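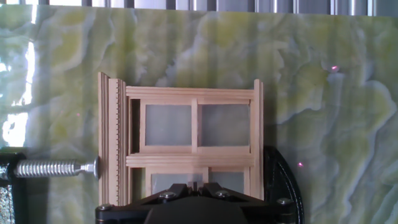

Grunwood Sash Model Set: Data Card

Maintained by Athina Andreadis, Hulton workshop. Last revised in June.

Summary
The set covers one subject, a miniature sash window in pale wood with translucent gray panes, and one task, seating the model against a C-clamp. There are 48 sequences in 7 folders. Folder names follow the Ferilcombe scheme: subject, tool, surface, run number.

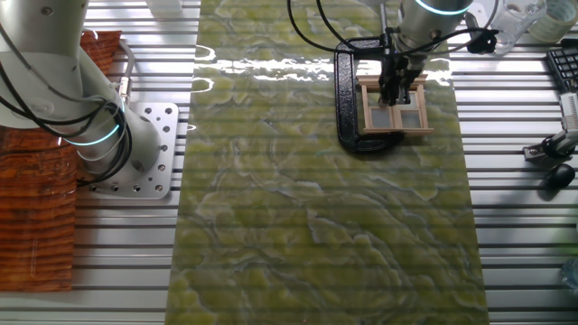

Surface and lighting
Runs are labeled by surface first and by tool second. Exposure was fixed for the whole set and was not corrected afterward. The marble-pattern panel is glossy, and overhead lights show on it as bright white streaks near one end. Users who segment by color should mask these areas. The light tan wood separates well from the green; the gray panes do not always.

Labels
Each sequence has 2 label files. The first gives the outline of the window model, with the panes as a separate class. The second gives the clamp, divided into body and screw. 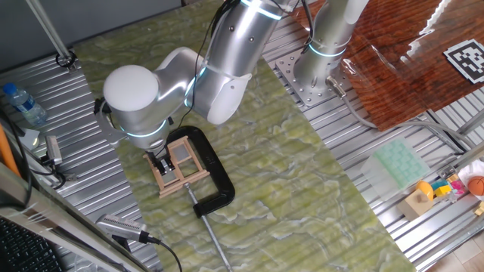 Label files use the Honkanen text format, one object per line. Partly hidden objects are outlined only where they can be seen. Reflections are never labeled. Items outside the panel are grouped under "other" and have no outline.

Known issues
In 11 sequences the outer border of the model and the clamp body share an outline. These are listed in overlap.txt. Pane labels in folder 7 were drawn by a second person and run slightly large.

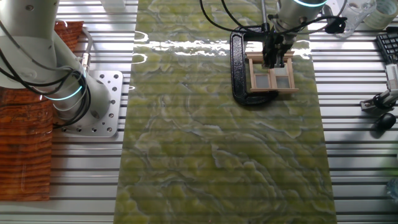 Window model and C-clamp on the green marbled panel.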